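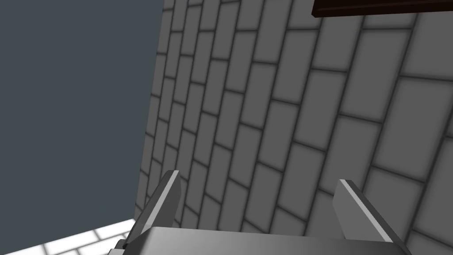 A two-fingered gripper in a computer simulation, with a grey brick pattern beyond it.

Rules for robot hands

A gripper is the part of a robot that holds things. The one in the picture has two fingers with a gap between them. It was drawn by a computer, so it cannot pinch anyone. Real grippers can, and that is why they have rules.

Rule 1. Test in simulation first. At the Medstead workshop, a new program must pass 80 practice runs on the computer before it is loaded into a real robot. A run that fails is written down and the count goes back to zero.

Rule 2. Set a limit on force. Force is how hard the fingers squeeze. The workshop limit is 20 newtons. A newton is a unit of force – a small apple pushes down on your hand with a force of one newton.

Rule 3. Keep hands out of the gap. People stay behind the yellow line while the robot has power. This applies even when the robot is still, as a waiting robot may start again.

Rule 4. Know where the stop button is. Anyone working near a robot must be able to reach it. Pressing it stops the movement. An adult checks the robot before it is switched on again.

Word list
Gripper: a robot's hand.
Simulation: a copy of a real task, made on a computer.
Newton: a unit used to measure force.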